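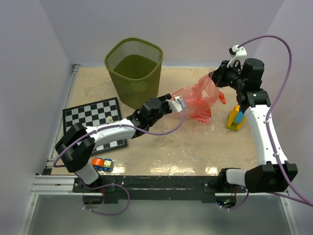
## 4. Liners and small bins

Notes first, tables are in the appendix. This section covers the small bins only - bedroom, bathroom, desk. Kitchen bins are in Section 5 and behave differently (heavier, wetter, changed more often).

### 4.1 What was logged

The Trenstead diaries gave us 1546 liner changes over the study period, from 11 households. Each entry has the bin, the bag, who did the change and a free text line. The free text line was optional and mostly left blank. Where it was filled in it was usually a complaint. Bag too small. Bag slid down. Bag split at the corner. One household wrote "same as last time" for most of March and we have coded those as repeats of the last full entry, which may be generous.

Three bag types. The printed carrier bag reused from shopping, the purpose-made liner on a roll, and the plain thin bag sold loose in packs. The third type gets the most attention here as it was the least studied in the earlier work (Ramanauskas only looked at rolls) and made up more of the entries than we'd planned for.

### 4.2 Thin bags out of the pack

A thin bag rarely goes straight into a bin. It has to be found, shaken out, opened, and then somebody has to work out which end is the top. In the diaries this is all one word, "changed". In the home visits it was the part that took the longest. People rubbed the edges between finger and thumb, blew into them, wet a fingertip, gave up and took another one.

Creasing matters more than we expected. A bag that has been kept balled up in a drawer doesn't lie flat again by itself. The film in Figure 1 is a fair case: translucent red, stretched on the diagonal, drawn to a narrow point at one upper corner and still bunched at the low corner, where the layers are dense enough that the red goes noticably brighter. Across the middle it is thin enough for the tabletop to show through. We used that difference as a rough guide in coding. If the surface behind could be seen, we called that part of the bag spread. If not, bunched.

Jaanus Šimkus coded all the stills and I did a second pass on a subset. We disagreed mainly over glossy folds - a shiny fold reads as bunched to one person and spread to another. Settled by discussion, not ideal.

### 4.3 Bin shape

Most of the small bins in the sample were tapered. The olive-green wastebasket in Figure 1 is the common pattern: tall, rounded-square opening, thicker smooth rim, sides narrowing to the base. A tapered bin lets the liner hang away from the wall near the bottom only if the bag is narrow. A wide bag folds up against itself down there, and things get caught in the folds (cotton buds, pencil shavings, the backs off plasters).

The rim is the other problem. Thin film over a smooth rim slips. Four fixes turned up in the free text:

- knotting the spare film at the back
- an elastic band under the rim
- folding a deep cuff, deeper than it looks like it needs
- leaving the liner out and tipping the bin straight into the kitchen one

The last was more common than the diaries suggest. Normunds Ots went back to seven of the households to ask and several people said they hadn't thought it counted as a change, so hadn't written it down. Those changes are missing from the total and we have not tried to estimate them.

### 4.4 Colour

Asked about colour, people said they didn't care. Then had rules. Red for the bathroom, clear for paper, never black upstairs. A translucent bag shows what is in it and two households disliked that enough to double up, so double the film for the same rubbish. Pokitness sells its loose packs in mixed colours, and the diaries have a fair bit about being left with the ones nobody in the house wanted.

### 4.5 Limits

Self reported. Small sample, one town. The diary form had no box for a failed attempt, so a bag opened, torn and thrown away is invisible unless someone mentioned it. The revised form, being tried now with the Tredutetti households, has a box for it. No results from those in time for this paper.

**Figure 1.** Thin translucent red bag, partly spread, with tapered olive-green wastebasket. Refered to in 4.2 and 4.3.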